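FOKVILLE — Trestik today released version 4 of Grilska, its motion planning and control software for robot arms that work in household kitchens. The release adds a combined planner that handles arm posture and gripper approach in a single pass, along with a new set of simulated kitchen layouts for testing.

Earlier versions of Grilska planned the arm path first and checked the gripper against nearby surfaces afterward. Version 4 checks both together and rejects a path before it is sent to the controller. The planner reads from two simulated views, one covering the work area and one at the gripper, and keeps a shared model of counters, cabinets and appliances.
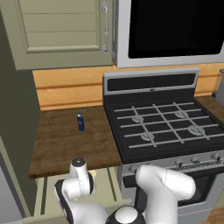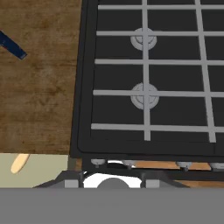 Simulated kitchen in Grilska 4: arm at the counter and range (first image); gripper view over the cooktop (second image).

The release includes 18 kitchen layouts. Each can be loaded with different counter finishes, appliance positions and small objects. Trestik ran 3,000 planning trials across the set before release; 2,000 of these placed the target within reach of a range or cooktop, where grates and control knobs leave little clearance for the fingers.

Other changes in version 4:

Collision margins can be set per surface.
Planner logs now record the reason a path was rejected.
Camera poses can be edited without reloading the layout.
Scenes saved in version 3 open without conversion.

Grilska 4 is available to current license holders as a download. Support for version 3 ends in April. The Grímsdóttir controller interface is included in the standard package — a separate license is no longer required.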